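Bindery notebook
8 May 2021

Paste trials for the Pultstead map. Weather damp, windows shut until noon. Carrying on from the March pages, which stop halfway down a list of flours and never say which one we picked. It was the wheat starch. The plain flour went gray in the jar and smelled by the second morning.
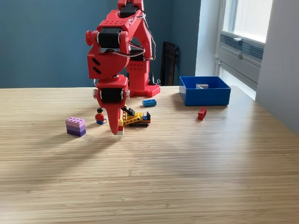
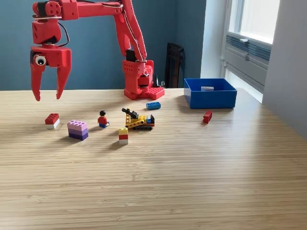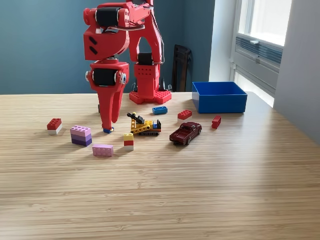

Red arm at the light wood table. Toy bricks out in all three.

Where things stand

The map is the big wall map from the Pultstead parish office, printed on machine-made paper, varnished at some point, and mounted on linen that has gone brittle. The old linen is off. It came away dry over most of the sheet and needed a damp poultice along the bottom, where somebody once repaired it with what looks like carpenter's glue. The glue is dark brown and swells to jelly if you leave the poultice on long enough. I scraped the jelly off with the bone folder and wiped with blotting paper until the blotter came up clean.

The varnish mostly came off in the earlier work. There is a yellow band left down the right-hand margin and I am not going to chase it. The red boundary line moves a little in water there, so any more wetting is a risk to the ink. I have marked the margin with a pencil cross on the tracing so whoever is at the bench next leaves it alone.

Today was meant to settle the paste. It settled part of it.

Paste, first batch

One part starch to four parts water by volume, soaked overnight in the covered bowl. Cooked in the double pan. It thickened all at once, as usual, and I kept stirring past that point until it turned from white to translucent. Total time on the heat 37 minutes. That is longer than the recipe card says, but the card was written for the old hot plate, which ran fierce. The new one takes its time. I have corrected the card in pencil.

Cooled in the pan with a disk of wet paper on the surface to stop a skin forming. Still got a skin at the edge where the paper had shrunk. Cut it off and threw it out.

Sieved through the horsehair sieve, pushing with the flat wooden spatula. First pass was hard going. Second pass easier. After the third pass it was smooth, with no grit between the fingers. Thinned with cold boiled water a spoonful at a time until it dropped off the brush in a soft lump and did not run.

Paste, second batch

Same starch, same water, same soak. I took this one off the heat early, as soon as it turned glossy, to see if the long cooking is worth doing. Sieved it the same way.

It looked fine in the bowl. On the brush it was draggy and it left short white streaks on the dark blotter that did not brush out. Put a dab of each batch on glass and held it up to the window. The first was even all the way across. The second had specks. So the long cook stays.

I kept the second batch for boards and general work. Jar is labeled. Please don't use it on the map.

Test strips

Paper for the strips was the offcut roll from Ekanayake, the heavier of the two weights, and the lining linen was the Damov cotton-linen mix, washed and ironed. I cut eight strips, all with the grain running the long way, and numbered them on the back in soft pencil. Half got the first batch of paste and half got the second. Within each half I varied the drying: under weight between blotters, or stretched out on the board with the edges pasted down.

Notes as I went:

Strip one. First batch, under weight. Flat when it came out. Slight cockle at one corner where the blotter had a crease. Change blotters before they crease, not after.

Strip two. First batch, under weight, pasted the linen and not the paper. Took a lot more paste than I expected and some came through the weave onto the press board. Had to peel it off with a knife. No good for a big sheet.

Strip three. First batch, board dried. The best of the lot. Drum tight, no bubbles, released cleanly when I ran the knife around the edge.

Strip four. First batch, board dried, paper not dampened beforehand. Bubbles in a row down the middle. The paper expands under the paste and has nowhere to go if it starts out dry. I knew this and wanted to see it again on this particular paper.

Strips five and six. Second batch, under weight. Both stuck well enough but the surface feels sandy from behind. On five there is a visible lump under the paper near the end.

Strip seven. Second batch, board dried. One edge let go overnight in the earlier run and did the same again today when the heater came on. The paste is weaker. Could also be that I was stingy along that edge.

Strip eight. Second batch, board dried, undampened. Bubbles and a lifted edge both. Binned after I had looked at it.

The ones worth keeping are pinned above the paper drawers. Bend them by hand if you want a feel for it. Strip three bends without cracking and goes back nearly flat.

Board

The drying board is the thing I am least happy with. The old one is sound but it is shorter than the map by a hand's width. We can either dry the map diagonally, which is silly, or borrow the long board from the frame shop at Hernside. I rang them. They have it, it is clean, and we can have it once their own job is off. They want it back without paste on it. Fair enough. I said we would face it with polyester sheet and take the edge strips onto a paper border.

Someone needs to measure the stairwell before it comes here. Last time we moved something that long it went up to the landing and back down again, and came in through the yard door in the end.

If the board turns out to be warped, the other choice is to line the map in place on the bench and dry it under felts. It would not come out as tight. The parish office wants to hang it in a frame, and a slack lining will show under glass once the room warms up.

Brushes

The wide paste brush is shedding. I picked hairs out of strips one, five and six. Washed it, combed it, let it dry hanging, and it still sheds. It has been left standing in the jar at some point and the hairs are bent at the tip. Please hang brushes up. There is a nail for each.

The smoothing brush is good. The bristles are stiff enough to move air out to the edge and don't scuff the face of the paper, provided there is a sheet of thin polyester in between. I tried it once without the polyester on a scrap and it raised the nap right away.

Need to order: one wide paste brush, goat hair, not the synthetic. Also more blotting paper. We are down to the bottom of the packet and half of what is left has brown rings on it.

Water

A small point I keep forgetting to write down. The tap water in here is hard and leaves a chalk line on the dark blotter when it dries. I used boiled and cooled water for the paste and filtered water for the spray bottle. The spray bottle nozzle spits when it gets low and leaves big drops. Fill it before dampening, and give it a few squirts into the sink first.

Losses and infills

There is a loss at the top left of the map about 3 inches across, through part of the title border, and a scatter of pinholes down both sides. The pinholes can be left to the lining. The loss needs an infill, toned paper, edges pared, put in from the back before lining. I toned some of the Ekanayake paper with dilute acrylic last time and it dried a shade too pink. Tried again today with a bit more raw umber and it is closer. Let it dry fully before judging it. Wet, everything looks right.

No drawing in of the missing border. The parish office was asked and they would sooner have plain toned paper there than a guess at the pattern. I agree with them.

There are also two long tears running in from the right. They meet well. One has a dirty edge, so even when it is closed there will be a gray line. I cleaned what I could with a grated eraser and a soft brush. The rest is in the fibers.

To do next

Measure the stairwell.
Cook fresh paste on the day, first-batch method. The jar from today will be past it by then.
Cut the linen with plenty over on every side and wash it again. It shrank a bit the first time and I would like all of that out of it before it goes near the map.
Tone a second piece of infill paper in case the first one dries dark.
Check the red line in the margin with a damp swab once more, at the corner only.
Ask Damov if the next bolt will be the same weave. The sample they sent looked more open.

Washing up done, sieve rinsed in cold water (hot water cooks the paste into the hair, and then it is an afternoon with a needle). Press left wound down. The first batch is on the lower shelf of the fridge with wet paper on top, and the lid is not a tight one, so don't tip it.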